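Fernden Felt Table Mats and Ribbed Screens: Frequently Asked Questions

Product care, sizing and use. For orders and returns, see the separate Orders page.

Which sizes are available?
The Fernden mat is cut to order in any rectangular size up to 120 cm wide. Length is limited only by the roll. Standard stock sizes are listed on the product page and ship sooner than cut-to-order pieces. Measure the tabletop itself, not the old cloth, and give both dimensions in centimetres. If the corners of the table are rounded, send a paper template of one corner with the order number written on it.

Should the mat overhang the edge?
No. The mat is designed to finish flush with the edge or slightly inside it. An overhang catches on sleeves and chair arms and will drag the mat out of square. If you want an overhang for appearance, a woven cloth is a better choice.

What is the felt made from?
A needle-punched polyester felt with a bonded backing. It contains no wool. The surface is slightly mottled in all colours, and the pattern of the mottling varies from one part of the roll to the next. Two mats ordered together are cut from the same roll where possible. Mats ordered months apart may differ a little in shade.

Can I use it on a table where food is served?
Yes, with sealed packaging, cups, plates and bowls. The felt is not a food-contact surface, so unwrapped food should sit on a plate or board. Whole fruit can be put down on the mat for short periods, but grapes and berries will mark it if they are crushed. Blot juice immediately with a dry white cloth.

Do bottles and cans slide?
Less than on a bare tabletop. Round containers placed on their sides can still roll if the table is bumped or out of level. Squeeze bottles with a flattened body are generally stable on their sides. Light plastic cups stand well on the felt when empty, but any tall, narrow container should be kept back from the edge.

How do I remove sauce or ketchup?
1. Lift off the excess with the back of a spoon. Work from the outside of the spill toward the middle.
2. Blot with cold water. Do not use hot water on tomato, milk or egg.
3. Apply a weak solution of dish soap with a white cloth and leave it for five minutes.
4. Blot again with clean water until no suds come up.
5. Dry flat, away from direct heat.
Soy-based and brown sauces may need a second treatment. Do not scrub. Scrubbing raises the fibres and leaves a pale patch that is more noticeable than the stain.

What about milk tea and other sweet drinks?
Treat as above, but rinse twice. Sugar left in the felt stiffens as it dries and attracts dust. Milk residue will smell within a day or two in warm weather.

Can the mat go in the washing machine?
No. The backing separates from the felt at the stitch line. Vacuum weekly with the upholstery head and spot clean as required.

Which colour hides marks best?
Dark blue is the usual choice for general use. It hides drink marks well and gives good contrast with small coloured items, which makes the table easier to clear. It shows flour, salt and light-coloured lint more than the grey does. A lint roller removes most of it.

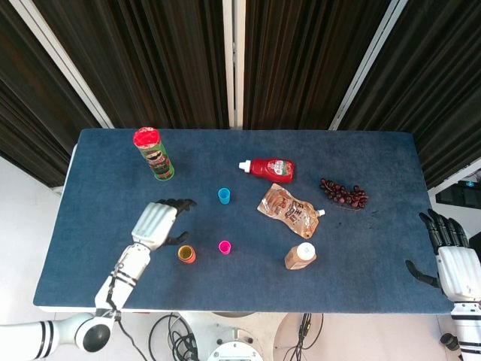
How tall are the ribbed screens?
The Vrettos folding screen is sold in one height only. Panels are dark brown with a vertical rib and are joined by white posts. Additional panels can be added to an existing screen using the post kit, part number 982.

How far from the table should the screen stand?
Leave enough room to reach the bottom of each post with a vacuum nozzle. If the screen is used directly behind a table, angle the outer panels in toward it. A screen opened out completely straight is not stable and should not be used that way in a room with children or through traffic.

Does the screen reduce noise?
Slightly. The ribs break up some reflected sound from voices and crockery, but the panels are not rated as acoustic treatment and we do not publish an absorption figure for them.

How are the panels cleaned?
Use a dry brush, top to bottom, following the ribs. A damp cloth may be used on the white posts. Water that runs into the ribs leaves tide marks that are difficult to even out.

Can I buy a single replacement panel?
Yes. Quote the batch number from the label on the lower edge. Panels from batch 13 and earlier use the older hinge and need the Lerkum adapter, supplied free of charge on request.

My mat arrived with a crease. Is it faulty?
Mats are shipped rolled, and a light crease near the outer end is normal. Lay the mat face down on a clean floor overnight. If the crease is still there, cover it with a dry cotton cloth and press with an iron on the synthetic setting, without steam. Keep the iron moving.

What does the guarantee cover?
Grovo guarantees mats and screens against faults in materials and stitching. Stains, burns, cuts and fading from direct sun are not covered. Keep the packing slip as proof of purchase.

Who do I contact about something not listed here?
Write to Wanpen Thongdee in product support, and include your order number and a photo of the label. The support desk is closed for stocktaking during the first week of October.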